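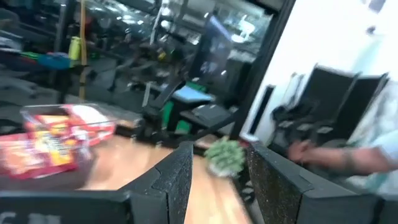

What should a small packing business budget for beyond the price of the arm itself?

Allow for the gripper, spare fingers, a table, guarding and the hours someone will spend setting it up. At the Lindemann open day in Rakcombe, the add-ons on one sample quote came close to matching the arm.

I went up in March with a short list of questions from our own plant, where we pack snack foods into mixed cartons. Doors opened at 9 a.m. and parking was at the back, off Osden Road.

The morning tour covered the workshop and the demonstration tables. One table had a clear plastic bin of snack packets on pale wood, close to our own product. Soft packets are harder to pick than boxes, and I wanted to know what that does to running costs. Mareike Lammers, who handles quotes for Lindemann, said finger wear is the item most buyers leave out. A replacement pair for the Clelix gripper is $585, and she suggested holding two pairs on the shelf. The rubbing faces go first.

Other figures I wrote down: $400 a day for a technician on site, travel extra, and $300 a year for software support after the first year. A trial with your own product costs $600, credited if you order within six months. You send a carton of stock and they send back pick rates and a list of what was dropped.

Lead time was 14 weeks — longer if you want a colour other than grey or black. Financing is through a third party and I didn't get terms.

Lunch was sandwiches. The afternoon session on safety assessments ran over and I missed the last part, so I've asked for the slides. We'll book the trial before the new budget year and leave the arm itself as a separate line until the results are in.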